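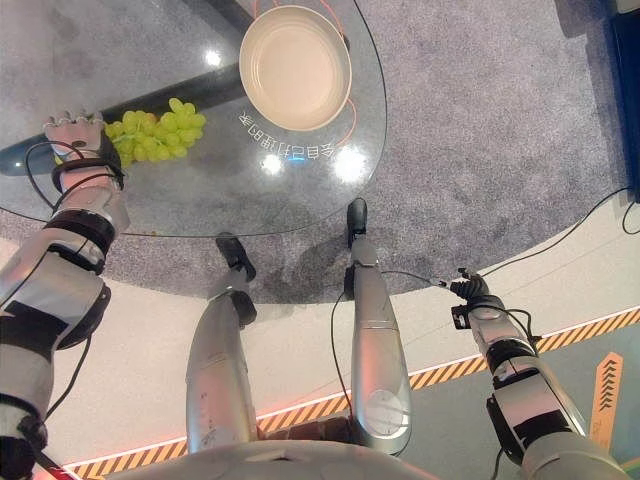

My town library stopped charging late fines in September, and the letters page of the local paper has not been the same since. I was against the change for most of the two years it was being argued over. I have come around to it, though for different reasons than the ones on the flyer, and I think the people who still object have one good point that the library should stop ducking.

The Harnlow library has charged late fines for as long as I have lived here. The rate was twenty cents a day for a book and a dollar a day for a DVD, capped at the price of the item. Once you owed ten dollars your card was blocked. You could still sit in the building and read, but you could not take anything home or book time on the computers until you paid.

I never minded this. I paid my share of fines, mostly on cookbooks, and I thought of it as the cost of being careless. I grew up in a house where you returned what you borrowed, and a fine seemed like a mild way of putting that into practice. When the proposal first came up I wrote to the paper against it. I said that if you take away the penalty you take away the due date, and that the people who suffer are the ones who wait for a book that never comes back.

The numbers were what started to move me. The library put them out in the spring, in a report that I suspect very few people read to the end. In the last full year of fines it took in $3,293. That is less than I would have guessed for a town our size. Against that, the library had to pay for the card reader at the desk, the mailed notices and the staff time spent on collecting and arguing. The report did not put a price on the staff time. I wish it had, but even a modest guess eats most of what came in.

The other figure was the number of blocked cards, which was 500. Some of those belong to people who moved away and forgot. But the report broke them down by branch, and the branch on the north side, which is the small one next to the laundromat, had far more than its share. A good many were children's cards.

I had not thought about children's cards at all. A child of seven does not drive to the library. If the book is late, it is late because a parent worked a double shift or the car would not start or the book was under a bed at the other parent's house. The fine goes on the child's card and the child is the one told no at the desk. I worked a school cafeteria register for eight years, and I know what a kid's face does when the answer is no in front of other kids. I should have made that connection a lot sooner than I did.

Marisa Morelli runs the north branch. She told me that most families with a blocked card never argue about it. They just stop coming. She will see a mother twice a week for story time, then the card hits ten dollars, and she doesn't see the mother again until the younger one is in school, if then. There is no complaint to answer and no form to file. The library loses a family and, often enough, four picture books as well, because once you think you owe money you can't pay, the last thing you do is walk in carrying the evidence.

That part surprised me more than anything else. I had always assumed fines brought books back. For someone like me they did, a little. I would see the notice, grumble and drive over. But I was going to return the book anyway, and twenty cents was never much of a threat. For someone with less money the fine was a threat, and it worked the wrong way around. It kept the book out.

The flyer the library sent around did not say much of this. It had a drawing of an open door on it and used the word "welcoming" four times. I think that was a mistake. People who object to the change mostly don't think the library is unwelcoming. They think it's being soft, and a drawing of a door is not going to talk them out of that. The blocked cards might have.

Now to the good point on the other side. Aldo Sorrentino has written three letters to the paper on this, and while I don't agree with where he ends up, he asks something fair. He wants to know what happens to the person at the other end of the hold list. He put himself down for a new history of the canal, and he was third in line. The first borrower kept it nine weeks. Under the old rules that borrower would have owed some money, and Aldo would at least have had the feeling that somebody noticed.

The library's answer is that there are still rules. If a book is four weeks late you are billed for the price of it, and your card is on hold until you bring it back or pay. When you bring it back the bill goes away. That's true, and I think it's the right rule. But four weeks is too long when other people are waiting. A book with a hold on it should have a shorter rope. Two weeks late and the card stops, no money involved, and it starts again the minute the book comes through the slot. You would not be punishing anybody for being broke. You would only be saying that someone else is waiting, and that you can have more books when they have this one.

I raised this with Annatjie Mtshali, who sits on the library board, after the last open meeting. She said the checkout software can't tell a late book with a hold from a late book without one, at least not in a way that changes the block. The town bought the system secondhand from the county and is stuck with it until the contract is up. I believe her. I also think that if the software is the reason, then the library should say so in public, because Aldo and the people who agree with him have been given the impression that nobody cares about the wait. People will put up with a good deal if they're told plainly what the holdup is.

There is a second objection that I have less patience for, which is the one about teaching responsibility. I used to make it myself, so I know how it goes. The idea is that children learn to look after things by paying when they don't. But the children weren't paying. Their parents were, or no one was. And a child learns plenty about responsibility from carrying a book home, keeping it out of the bathtub and carrying it back. The dime jar has little to do with it. Schools have lent out textbooks for generations without charging by the day, and most of those come back with nothing worse than a name scratched in the cover.

I would also say to the people who find the whole thing too soft that we don't apply this idea evenly. The town waived parking tickets for the entire month of December last year to help the stores on Brilmont Street. I did not see a single letter about what that would teach drivers. The rec center lets you bring back a borrowed kayak paddle late and gives you a look. It seems to be books in particular that bring out the stern side of us, maybe because for a lot of us the library was the first place outside the house where we were trusted with something.

As for how it's going, it is early, and I would be careful with anybody who claims to know. The library cleared the old fines all at once on the first morning. Marisa says a box of books turned up in the north branch return slot that week, some of them with the old paper pockets still glued inside the cover. One was a guide to house wiring that had been gone so long it was no longer in the catalog. She has also had people return things late with a shrug who used to return them on time. Both of these are happening, and the board should count both when it reports next year.

What I'd ask of that report is simple enough. How many of the blocked cards are being used again. How long the wait is for a book with holds, compared with before. How many items were billed and never came back. If the wait has gotten a lot worse, then fix the hold rule, and if the software won't do it, put that in the budget where we can all see it. The money from fines was never going to pay for it anyhow.

I still feel a small tug when I drop off a book a day late and walk out without stopping at the desk. Thirty years of habit will do that. I have started putting a couple of dollars in the Friends of the Library jar when it happens, which is about what I was paying before. It's by the door at the main branch, next to the tax forms.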